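Laundry in a language I read slowly

2018-08-18

I have promised for a long time to write something about washing, and my friend Maarja Lapiņa has reminded me again. She is moving out of her parents' house next month and she asked me which habits are worth having. I am not an expert. But I have now lived with four different washing machines in four flats, and I have ruined enough jumpers to have opinions.

My first machine was a top loader in the student house. It shook so strongly that we put a folded carpet under it. The second was a very old one from my landlord, Mr Hubáček, and it had only one programme that worked. I washed everything with it, also the wool, and I don't want to speak about the wool.

The front loader is the kind I like best. You can put the basket directly under the door and pull everything down into it, so no sock travels across the floor. I like also that you can look properly inside. After each wash I turn the drum once with my hand and feel along the top, where small things like to stick. In May I found there a pillowcase that I had been missing for two weeks, and by then it smelled like a pond.

The second habit is the door. I was taught at home to close it, for tidiness, and for years I did so. Then I had black spots on the rubber ring and a smell that came into the towels. Now the door stays wide open until the evening, and I wipe the fold of the rubber with an old cloth. It takes one minute. Pull the fold a little towards you, most of the dirt sits behind it.
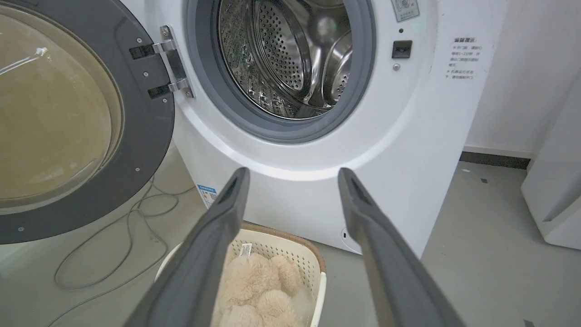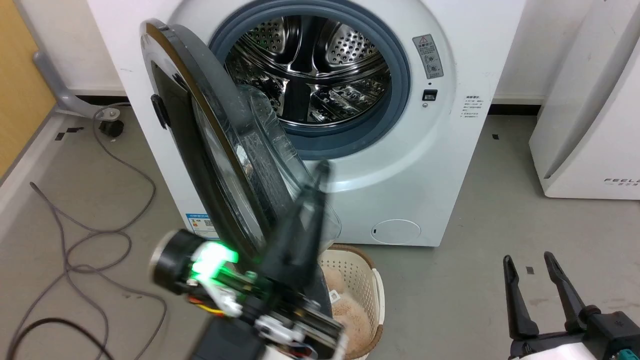
Door open, drum in full view, and the notices in Chinese on the front.

The notices deserve some words. My Chinese is still weak, and I learned a part of it from household things. The bold heading 温馨提示 you meet everywhere, in lifts, in swimming pools, on the doors of shops. It means something like "a warm reminder", and I find this very polite for a washing machine. In my own language the same paper would say only "Attention!" Maarja thinks I should translate all such papers and make a small book from them.

The little round cover low on the front is the one people forget. In my second flat I did not know that a filter existed, and I paid 400 crowns to a repair man who took out a hair clip and a coin of 5. He was very kind and gave me back the coin. Since then I open the filter every second month. Put a flat dish and a towel on the floor before you turn it, and turn it slowly, because there is always more water than you expect.

About powder I will say only that I use less than the box says. For some time I bought Tisico, then Nidon when the shop stopped to sell it, and I could not notice a difference – my nose is perhaps not so good. For soft and fluffy things I take the liquid, and no softener at all. Towels with softener feel nice but they push the water around on your skin.

My basket is from Tullero and I paid 186 for it on sale. I chose one with holes in the sides, so the air can go through if I am lazy and leave things overnight. A closed plastic tub was cheaper, but I had one before and I would not buy it again.

Maarja has asked also about drying on a balcony in winter. I have tried it with mixed results, and I must first find my notes.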